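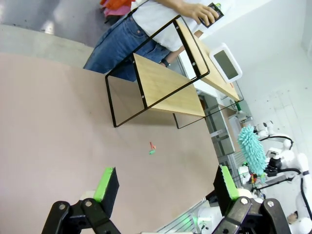

Figure 6.1 A small two-tier shelf unit with a black metal frame and wooden boards.

Chapter 6
Loads, Spans and Shelves

In this chapter you will learn how a load is carried from a shelf to the floor, why boards sag, how span and thickness affect stiffness, and how to choose a board for a given job. You will need a ruler, a calculator and the span table at the back of the book.

6.1 What a shelf does

A shelf is one of the simplest structures in a building. It is a flat board held up at two or more places, and it carries whatever is put on it. Most people never think about it until the middle of the board starts to dip.

The things on a shelf push down because of their weight. The board passes that push sideways to its supports, and the supports pass it down to the floor or into the wall. This route is called the load path. Every part of the load path has to be strong enough for the job. A thick board on weak brackets will still fail, and so will strong brackets fixed to crumbling plaster.

The unit in Figure 6.1 has a metal frame with boards fixed to it by screws. In a unit of this type the boards carry the load across to the frame, and the frame carries it down. The screws hold the parts in line. In other designs there is no frame at all and the screws carry the whole load, so it is important to look at how a unit is put together before deciding how much it can hold.

6.2 Dead load and live load

Builders divide loads into two groups. The dead load is the weight of the structure itself. For a shelf this means the board and anything permanently attached to it. The live load is the weight of things that can be added, moved or taken away, such as books, tins or pot plants.

On a small shelf the dead load is often so low that it can be left out of the working. On a long hardwood shelf it cannot. Hardwood boards can be heavy enough to sag a little under their own weight before anything is placed on them.

Books are a demanding live load. They are dense, they are packed closely together and they stay in one place for years. A shelf that holds folded towels without any trouble may bend badly under the same length of books.

6.3 Span

The span is the distance between supports. It is measured along the board, from the inside face of one support to the inside face of the next. It is usually shorter than the board, which often runs past the supports at each end. The part that runs past is called the overhang.

Span has a greater effect on sag than most people expect. If the load on each metre of board stays the same and the span is doubled, the sag does not double. It becomes 16 times as large. A board that dips 1 mm over a span of 300 mm will dip 16 mm over a span of 600 mm under the same load per metre.

Adding a support in the middle of a long shelf is therefore usually cheaper than buying a thicker board.

6.4 Thickness

Thickness also has a strong effect. If a board is made twice as thick and nothing else is changed, its sag under the same load falls to one-eighth. Making the board twice as wide only halves the sag. A narrow, thick board is often a better choice than a wide, thin one, provided the items fit on it.

A strip of timber glued and screwed along the front edge has much the same effect as extra thickness. It is called a lipping or edge strip, and it is common in library furniture.

6.5 Creep

Wood and wood-based boards go on bending slowly when a load is left on them for a long time. This slow bending is called creep. Particleboard creeps more than solid timber, and damp conditions make it worse. Turning a loose shelf over once a year will slow the effect, but it will not repair a board that has begun to crack.

Case study: The Trindade reading room

The reading room at Trindade was fitted with 11 bays of open shelving. Joiner Balakrishnan Thevar installed the boards in December, and each one had a clear span of 1,205 mm between uprights. The boards were level when the room opened.

Within two years most of the lower shelves, which held bound newspapers, had a dip that could be seen from the doorway. The upper shelves, which held paperbacks, were nearly straight. The librarian, Chinyere Adeleke, asked for the lower boards to be replaced with thicker ones. Thevar measured the sag and suggested a centre upright in each bay instead. This brought the span down to a little under 600 mm and allowed new boards of the original thickness to be used.

The work was done one bay at a time so that the room could stay open. The old boards were cut down and used as drawer bottoms.

Key terms

Creep: slow bending under a load left in place for a long time.
Dead load: the weight of the structure itself.
Live load: the weight of things that can be added or removed.
Load path: the route a load takes from where it is applied to the ground.
Overhang: the part of a board that runs past its support.
Span: the clear distance between supports.

Activity 6A

Choose a shelf at home or at school. Measure the span and the thickness of the board in millimetres. Hold a straight edge or a tight string along the underside and measure the largest gap at the middle. Record what the shelf is holding and what the board is made of. Keep your results for Section 6.6, where they will be compared with the span table.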